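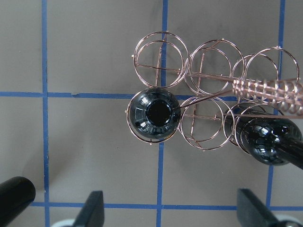 Section 6. Preparing and Checking the Taped Work Surface

Print this page | E-mail this page

6.1 Scope

This section sets out the rules for preparing a bench on which a robot arm handles bottles, racks and other household objects. It applies to all Virkasen benches at the Javunton and Sangkhawat sites. It shall be read together with Section 3 (Emergency Stop and Access) and replaces the bench instructions issued in January.

The operator named on the shift sheet is responsible for the bench. Where two operators share a bench, the person who signs the opening check remains responsible until the closing check has been signed.

6.2 Before work begins

1. Put the arm into hold and confirm that the hold light is lit at the controller. Do not reach over the bench until this has been done.

2. Remove all objects from the surface, including the rack. Wipe the surface with a dry cloth. Cleaning fluid may be used only at the end of a shift.

3. Examine each strip of tape along its whole length. Look in particular at crossings and at joints where two pieces of tape meet.

4. Press down any lifted spot by hand. If it lifts again, replace the strip in accordance with 6.3.

5. Examine the gripper fingers and their mountings. Fasteners shall be tight and the faces of the fingers free from glass dust and tape residue.

6. Enter the result in the bench log and sign it.

Note: Scuffs and light scratches on the surface do not prevent use of the bench. They shall be recorded the first time they are noticed so that later marks can be told apart from earlier ones.
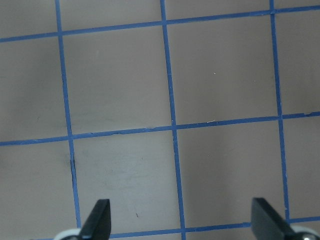 6.3 Replacing tape

Tape is to be replaced one strip at a time. The remaining strips serve as the reference for the new one, and a bench from which all tape has been removed must be measured again by the site engineer before it is returned to use.

1. Mark both ends of the old strip in pencil.

2. Peel the strip back slowly and low to the surface.

3. Lay the new strip from mark to mark without stretching it. A single length is preferred. Where a joint cannot be avoided, it shall not fall on a crossing.

4. Rub out the pencil marks and repeat the check in 6.2, step 3.

Tape shall in any case be replaced after 2,000 cycles, whatever its condition.

6.4 Placing racks and bottles

1. Set the rack down with the arm still in hold. Check that it does not rock.

2. Use only empty bottles that are free from chips and cracks.

3. Load bottles by hand for the first cycle of each shift. The arm may load them afterwards.

4. Keep the arm at reduced speed until three cycles have been completed without contact between the gripper and the rack.

CAUTION: Wire racks have projecting ends which can catch a sleeve or glove. Lift the rack by its handle.

CAUTION: Glossy glass may give false readings under overhead light. If the Zuta controller reports an uncertain grip, stop the cycle. Do not steady the bottle by hand while the arm is live.

6.5 Breakage

If a bottle breaks, press the emergency stop and keep others away from the bench. Glass is to be collected with the brush and pan supplied. The bench may be used again only after a full check under 6.2, and the breakage shall be reported on the same day.

Queries about this section should be addressed to Anong Kaewsai, Bench Standards.

Comments (3)

benchtwo_j
Does 6.3 apply if only the end of a strip has frayed? We have been trimming ours with a blade and carrying on.

Anong Kaewsai
Trimming is allowed at the outer ends only. Anywhere else, please replace the strip. The wording will be made clearer at the next revision.

R. at Sangkhawat
The cycle counter on our older controller goes back to zero when the power is cut, so we now write the count in the log at closing. It might be worth adding to 6.2.

Print this page | E-mail this page

Contact Virkasen Bench Standards | © Virkasen. All rights reserved. | Last revised 2024-03-04 | Back to top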